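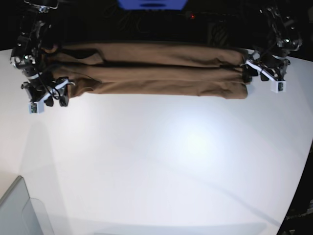
Kirka textile collection scheme to be extended from February

The clothing and household textile collection service in Kirka will be extended to the Tornalmont district from February, following a trial period in the town centre. The decision was confirmed on Wednesday, October 23, 2019, and residents of the district will receive written notice of their collection arrangements before the end of the year.

Under the scheme, households may hand in used garments, bed linen, towels and curtains at fixed collection points. Items which can be worn again are passed to the charity shop in Maddocks Street. Those which cannot are sent for shredding and are used in the making of padding, cleaning cloths and insulation.

The trial began with 42 collection points in the centre of Kirka. A further 3 will be opened in Tornalmont, at the library, the covered market and the car park of the former Burnetti dye works. All will be open to the public during daylight hours and emptied twice a week. The point at the covered market will be closed on days when the market square is in use for other events.

Residents are asked to ensure that items are clean and dry before they are handed in. Damp clothing can spoil the contents of a whole container, and a large part of the material rejected during the trial was turned away on these grounds. Shoes should be tied together in pairs. Duvets, pillows, carpets and mattresses are not accepted and should be taken to the household waste site in the usual way.

Garments need not be in perfect condition. Missing buttons, worn elbows and broken zips do not prevent an item from being collected, and knitwear with holes is welcome. Long garments should be folded lengthwise before being placed in a bag, as this makes sorting easier and reduces the number of bags torn in transit. Bags should be closed and should not be left on the ground beside a full container – a full container may be reported by telephone using the number shown on its side.

A small grant fund will also be opened to support clothing repair. Schools, residents' associations and community groups in the district may apply for up to 200 euros towards the cost of sewing materials, the hire of a room or the fee of a qualified tutor. Groups which already receive support for the same activity from another public source are not eligible. Application forms will be available from the town hall reception desk and from the library in Tornalmont.

The Maddocks Street shop will extend its opening hours to deal with the larger volume of donations. It has asked for additional rails and shelving, and 100 square metres of storage space on the upper floor of the building will be made available for this purpose. Delivery of bulky donations directly to the shop will continue to be by appointment only.

No change is planned to the collection of paper, glass or garden waste. Arrangements for the outlying villages will be considered separately, once the first results from Tornalmont have been received.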